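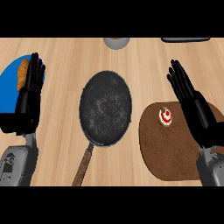
Sim tabletop, pan layout. Both hands open, neither one on the pan.

January 2024, Thursday

Picked up the co-training question again. We want to know how much simulated bimanual data we can mix in with the teleop data before the policy starts to get worse on the real table. Régis Roussel ran the first sweep in September, but that was with the old hand model and the thumb limits were wrong, so I'm treating those numbers as void.

Data as of this morning: 3646 sim episodes after filtering, 169 real ones. The real set is all from the Nagano bench. The Jinton bench episodes are left out until someone redoes the extrinsics.

Task is the same as before. Left hand takes the bread off the blue plate and puts it in the pan. Right hand steadies the handle. The cake on the brown board is a distractor and should never be touched. The bowl and the dark gray piece at the far edge are also distractors, and they keep their black letterbox bars at top and bottom because the encoder wants square input. I tried cropping to square instead and lost too much of the forearms on both sides, so the padding stays.

Changes to the sim since the last entry:
– Pan handle now points toward the robot, slightly left. Yaw is randomized a little around that.
– Wood texture on the table comes from the Zendard pack. Grain direction is still fixed. Should be randomized.
– Plate can spawn far enough left that part of it is out of view. Left this in on purpose, the real camera does the same thing.
– Friction on the pan rim lowered. The bread was sticking to it.

Mixing runs. Same network and step count for all, only the share of sim samples per batch changes. Evaluated on the real bench, 9 trials per setting, which is thin but is what we had time for.

Real only: 3 of 9
Half sim: 6 of 9
Three quarters sim: 6 of 9
Nine tenths sim: 2 of 9

The two middle settings can't be told apart at this sample size. At nine tenths the failures all look alike. The left hand comes down over the plate, closes early, and pushes the bread toward the back of the plate. I think it's the contact timing. Sim fingers stop dead when they touch and the real ones have a bit of give. Real only fails differently – it mostly gets the bread and then stalls on the way to the pan.

One odd thing from the half sim run. In trial 4 the right hand went to the board first and hovered by the cake for a good while before it moved over to the handle. Checked the sim set and a lot of episodes start with the right hand over the board. Start pose range on that side is too narrow. Widened it in the config, not regenerated yet.

Render time on the Clavley machine is fine. Disk is the problem, the depth channels fill it and we don't train on them. Turned depth off for the next batch.

To do:
Regenerate with the wider right start pose and random grain direction.
Add finger compliance, even a crude spring, and rerun nine tenths only.
Ask Régis whether his filter drops episodes where the bread ends up on the rim. I count those as failures and I'm not sure he does.
More real trials for half and three quarters before anything goes in the report.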